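Sanna's glass and crockery swap is back, and I've already filled a box

April 10, 2022

If you've been holding on to a cupboard full of odd glasses because you can't bear to bin them, I have good news for you. The Sanna crockery swap is coming back to the old ferry hall, after two years of not happening at all, and this time it's running for a whole weekend instead of one very squashed afternoon.

I popped in on the way home to ask what the plan was, mostly because I missed the last one (I had a cold) and have been cross about it ever since. The doors will open at ten both days. It's 28 kroner to get in, children go free, and for that you can bring as much as you can carry and go home with as much as you can carry. There are no tokens this time. The token system was a nightmare, if you remember, and people were standing in the car park trading three saucers for a gravy boat.

There will be 44 tables, which is more than they've ever squeezed in, and they've taken over the side room where the judo mats used to be kept. Plates and bowls are in the main hall, glass is in the side room, and anything with a lid is going on the stage. I asked why things with lids get the stage and was told that people like to stop and try the lids, and it blocks the aisles. Fair enough!

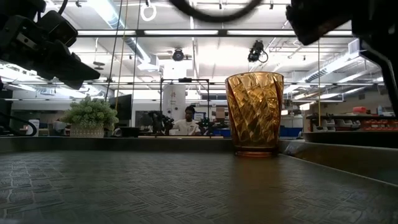 Glass is what I'm going for, and I suspect half of Ernska will be there for it too. The last swap was heavy on dinner services, great towers of them, all with one cup missing, and the glass went in the first half hour. Since then everybody seems to have had a clear-out, and the boxes that have been handed in early are full of the sort of thing my gran kept behind a sliding door and never let us drink from. Amber is very much back, I'm told, and if it's tall, wider at the rim than at the base and covered in a swirling diamond pattern, you'd better be quick, as it won't last until lunch. I did ask whether I could put one aside and got a very firm no. Smoky grey is easier to come by, and there's a whole crate of little green sherry glasses that I think they'd pay you to take away.

A few things you need to know before you start wrapping everything in newspaper. Chipped rims won't be accepted, and neither will anything that's been glued. They will check, and they'll hand it straight back to you, which happened to me with a jug in front of a long queue. Pans are out as well, even nice ones. Wash it all before you come, please, because the hall has one small sink and it's needed for the tea.

You can drop things off early at the Plilent shop on Harbour Street, round the back by the blue door, any day until the swap. They've cleared a corner of the stockroom and would like flat-bottomed boxes if you have them – banana boxes are good, carrier bags are not. Put a bit of paper on top saying what's inside, or somebody has to unpack the lot to find out.

Parking is going to be a pain, I'm afraid. The quay is half dug up for the new water pipe and that won't be done until October, so the only spaces are up by the school and then it's a walk down the hill (and back up it, with plates). The number 2 bus from Jastitz stops right outside and will run as normal on both days. I'd take the bus, and bring one of those shopping trolleys on wheels if you own one.

Whatever is left over at the end goes to people setting up a first home, and the door money is for the hall roof. The last swap brought in 1498 kroner, which paid for the gutter on the sea side and a bit of paint. The other side still drips on to the coat hooks, so don't hang anything you love at the far end.

Tea, coffee and waffles will be on from eleven. I've been asked to say that the waffles will be served on paper plates, after what happened last time, when quite a few people finished their waffle and went home with the plate.

The swap is the last weekend of the month, ten until four, in the ferry hall. If you can spare an hour to help wrap, put your name on the list by the till at Plilent.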